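Zwischenbericht Projekt "Batgate" – queere Jugend- und Angehörigenberatung im Landkreis
An: Stiftung Lauritsen, z. Hd. Heiðrún Juhl
Von: Radka Kelmendi, Beratungsstelle Tivel
Stand: 8. April 2023

Liebe Heiðrún,

hier der Bericht, wie besprochen in Kurzform. Die Langfassung mit Belegen kommt über das Portal, sobald mein Zugang wieder geht (Passwort zurückgesetzt, Mail nie angekommen, bitte einmal nachschauen). Reihenfolge wie im Antrag, nur Punkt 5 habe ich vorgezogen, weil da eine Entscheidung von euch dranhängt.

Kurz vorweg

Beratung läuft, voller als geplant. Elterngruppe läuft. Schulworkshops: halb. Namensänderungs-Sprechstunde: gestartet, sofort überrannt. Onlineberatung: verspätet, Grund siehe unten. Budget im Rahmen, eine Umwidmung beantragt.

1. Einzelberatung

354 Beratungsgespräche seit Projektbeginn. Antrag ging von weniger aus, wir hatten uns da an den Zahlen der alten Telefonberatung orientiert, die waren zu niedrig angesetzt. Der größte Teil sind Jugendliche und junge Erwachsene, die selber kommen. Dann Eltern. Dann, was wir nicht auf dem Zettel hatten, Großeltern und ein paar Ausbilder aus Betrieben.

Themen, grob sortiert: Coming-out in der Familie, Schulwechsel oder Ärger in der Klasse, Fragen rund um trans und nichtbinär (Name, Pronomen, Wege zur Therapie), Einsamkeit auf dem Land. Letzteres zieht sich durch fast alles durch. Wer in der Kreisstadt wohnt, hat wenigstens den Bahnhof. Wer weiter draußen wohnt, hat den Schulbus und sonst nichts, und der letzte geht am frühen Nachmittag. Wir haben deshalb angefangen, Termine am Telefon anzubieten, stand so nicht im Antrag, kostet aber nichts extra.

Wartezeit aufs Erstgespräch im Moment vier Wochen. Zu lang. Bei Krisen schieben wir dazwischen, das klappt bisher, geht aber auf Kosten der Vor- und Nachbereitung. Mikkel Overgaard hat seine Stunden im Winter aufgestockt, ohne das wäre es nicht gegangen. Ob er das bis Jahresende halten kann, ist offen.

Supervision findet statt, extern, monatlich. Zweimal ausgefallen wegen Krankheit, ein Termin nachgeholt, einer steht noch aus.

2. Elterngruppe

Läuft seit Herbst in den Räumen der Volkshochschule, die uns den Raum kostenfrei lässt. Leitung Lærke Mogensen. Fester Kern, dazu immer wieder neue Gesichter. Manche kommen einmal, hören zu, sagen kein Wort und schreiben eine Woche später eine lange Mail. Auch das zählen wir als Kontakt, steht so in der Statistik, falls die Prüfung fragt.

Was gut ankommt: wenn Eltern untereinander reden. Was weniger ankommt: unsere Inputs. Der Abend zu rechtlichen Fragen war zu trocken, das haben uns mehrere auch so gesagt. Im zweiten Halbjahr daher weniger Vortrag. Eine Mutter hat vorgeschlagen, die Begriffsliste (wer ist mit welchem Buchstaben gemeint, was heißt cis, was heißt pan, was ist der Unterschied zwischen inter und trans) vorher zu verschicken, damit nicht der halbe Abend dafür draufgeht. Machen wir jetzt so. Liste liegt im Anhang, über zwei Formulierungen streiten wir im Team noch.

Väter nach wie vor wenige. Eigener Väterabend war im Gespräch, Lærke ist dagegen, ich bin eher dafür. Wird im Team geklärt.

3. Schulworkshops

Plan erst zur Hälfte erfüllt. Gründe:

- eine Schule hat nach Elternbeschwerde zurückgezogen, Gespräch mit der Schulleitung war freundlich aber ohne Ergebnis
- zwei Termine in der Erkältungswelle ausgefallen, Ersatz nach den Sommerferien
- die Berufsschule will, aber nur mit kürzerem Format (Doppelstunde statt Vormittag)

Für die Doppelstunde hat Heiðrún Damgaard ein neues Konzept geschrieben. Gefällt mir besser als das lange. Weniger Theorie, dafür anonyme Fragen auf Zetteln, die dann beantwortet werden. Erste Runde war gut, Klasse erst still, dann gar nicht mehr zu bremsen. Eine Lehrerin hat hinterher gefragt, ob wir das auch fürs Kollegium machen. Ja, würden wir, brauchen dafür aber Stunden die wir gerade nicht haben.

Rückmeldebögen: 778 Stück ausgeteilt, Auswertung erst angefangen. Ich wollte schon Zahlen mitschicken, aber die Bögen aus dem Herbst haben noch die alte Skala und lassen sich nicht einfach zusammenwerfen. Kommt mit dem Schlussbericht. Die Freitexte habe ich gelesen. Viel Zustimmung, einiges an Unsinn, und mehrere Kinder, die schreiben, dass sie jemanden zum Reden suchen. Auf den Bögen steht seitdem unsere Nummer größer und ganz oben.

4. Sprechstunde Name und Personenstand

Seit Februar, einmal im Monat, offen ohne Anmeldung. War beim ersten Mal nicht zu schaffen, Leute saßen auf der Treppe. Seit dem zweiten Mal mit Anmeldung. Wir machen keine Rechtsberatung, das steht auch am Eingang und auf der Website, wir gehen mit den Leuten die Formulare durch und verweisen dann weiter. Alle warten auf das neue Gesetz und wollen wissen, ob sie jetzt noch das alte Verfahren anfangen sollen oder lieber abwarten. Können und dürfen wir nicht entscheiden. Wir erklären beide Wege und was sie kosten.

Bedarf an Begleitung zu Terminen (Amt, Gericht, Gutachten) ist hoch. Fahrtkosten dafür waren nicht eingeplant. Siehe 5.

5. Umwidmung – bitte entscheiden

Im Topf Veranstaltungen bleibt Geld übrig, weil der Fachtag im Oktober kleiner wird als geplant. Referentin hat abgesagt, Ersatz kommt aus der Region und braucht kein Hotel. Wir möchten davon einen Teil auf Fahrtkosten umlegen, und zwar für Begleitungen und für Jugendliche, die sich die Fahrt zu uns nicht leisten können. Betrifft keine 4 Prozent der Gesamtsumme, müsste nach euren Richtlinien also formlos gehen. Trotzdem lieber schriftlich. Eine Mail von dir reicht uns.

Wenn es geht bis Ende des Monats, sonst strecken wir es weiter aus der Vereinskasse vor und die ist dünn.

6. Onlineberatung

Das Sorgenkind. Sollte im Januar starten, läuft jetzt im Testbetrieb. Die Software Sultora ist an sich in Ordnung, Problem war der Datenschutz, genauer der Vertrag zur Auftragsverarbeitung, der dreimal hin und her ging. Liegt nun unterschrieben vor. Danach kam raus, dass Nachrichten auf dem Handy abgeschnitten angezeigt werden, wenn sie länger sind. Bei unseren Leuten sind sie immer länger. Ist gemeldet, Anbieter hat eine Korrektur zugesagt. 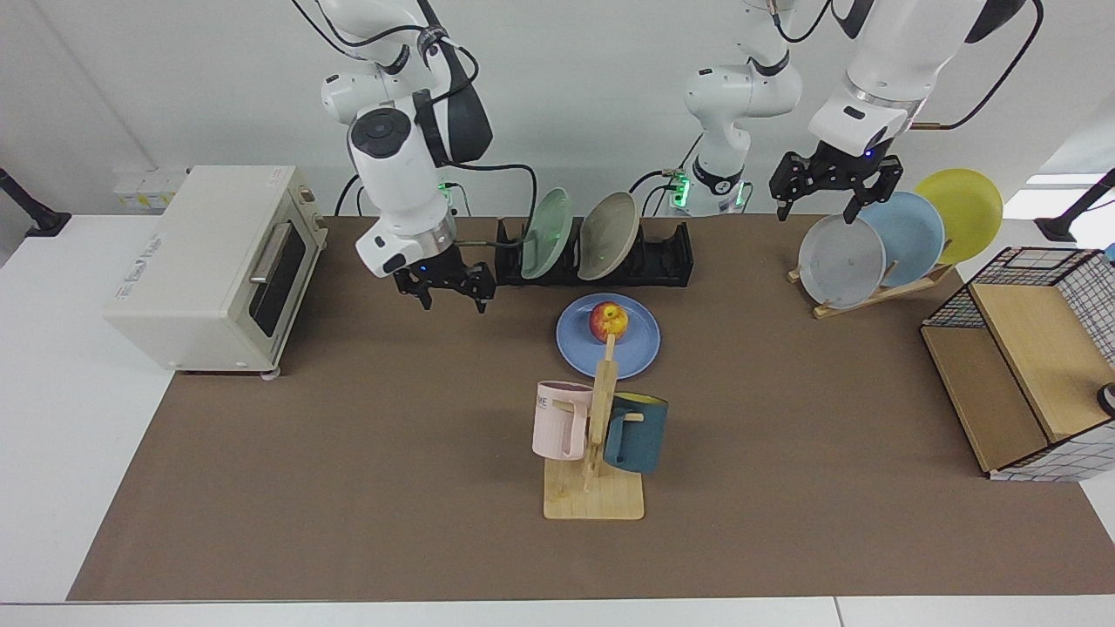
Bis dahin antworten wir nur über die Webansicht am Rechner und schreiben kürzere Absätze. Nervt, geht aber. Geschult sind drei aus dem Team, Mikkel macht den Hauptteil. Antwort innerhalb von zwei Werktagen haben wir im Test immer geschafft, am Wochenende antworten wir nicht und das steht auch in der automatischen Eingangsmail, zusammen mit den Notfallnummern.

Öffentlicher Start jetzt für nach Pfingsten vorgesehen. Lieber nochmal drei Wochen warten als in der ersten Woche Leute verlieren, die sich gerade erst getraut haben zu schreiben.

7. Öffentlichkeit und Stimmung vor Ort

Gemischt. Die Lokalzeitung hat freundlich berichtet, halbe Seite, Zitat von mir leicht verdreht aber im Sinn richtig. Unter dem Artikel im Netz das Übliche, Kommentare wurden nach einem Tag geschlossen. Zwei Drohmails, beide angezeigt. Die Polizei war ansprechbar, es gibt jetzt eine feste Kontaktperson, das ist ein Fortschritt gegenüber früher. Das Schild an der Tür wurde einmal abgerissen, neues hängt.

Im Kreistag kam eine Anfrage zu unserer Förderung, wurde sachlich beantwortet. Eure Mittel waren davon nicht betroffen, nur der kleine Zuschuss vom Kreis. Falls bei euch trotzdem jemand anruft: bitte an mich verweisen.

Positiv: Jugendfeuerwehr hat von sich aus gefragt, ob wir zum Gruppenleitertreffen kommen. Sportverein ebenfalls, da gehts um Umkleiden und um die Frage, in welchem Team eine trans Jugendliche spielt. Termin steht.

8. Personal

Stelle Verwaltung mit 40 Prozent ist seit März wieder besetzt. Merkt man sofort, unter anderem daran, dass dieser Bericht nur eine Woche zu spät kommt. Honorarkräfte für die Workshops zwei neu, beide eingearbeitet, Führungszeugnisse liegen vor.

Überstunden bei mir und Mikkel, bauen wir im August ab. Die Stelle hat dann zwei Wochen nur Notdienst, Info geht rechtzeitig raus.

9. Nächste Schritte bis zum Schlussbericht

Wartezeit runter auf höchstens zwei Wochen (Gruppenangebot für Erstinfos als Versuch, ab Mai)
Nachholtermine Schulen fest machen, Berufsschule in Serie
Onlineberatung öffentlich
Bögen auswerten, alte und neue Skala getrennt
Fachtag Oktober: Programm bis zu den Sommerferien, Einladung an dich folgt
Väterabend ja oder nein

Offen von eurer Seite: Umwidmung (Punkt 5), Portalzugang, und die Frage von neulich, ob das Logo der Stiftung auch auf die Begriffsliste soll. Wir drucken die nächste Auflage Anfang Mai, bräuchten dann die Datei in Druckqualität, die vom letzten Mal war zu klein.

Besuch bei uns jederzeit gern, am besten an einem Dienstag, dann ist das ganze Team da. Telefonisch bin ich vormittags erreichbar, nachmittags meistens im Gespräch, einfach auf Band sprechen.

Viele Grüße
Radka

Anhang: Begriffsliste (Entwurf), Stundenübersicht, Konzept Doppelstunde, Kostenaufstellung 1. Quartal (Spalte F bitte ignoriern, Formelfehler, korrigierte Fassung kommt nach)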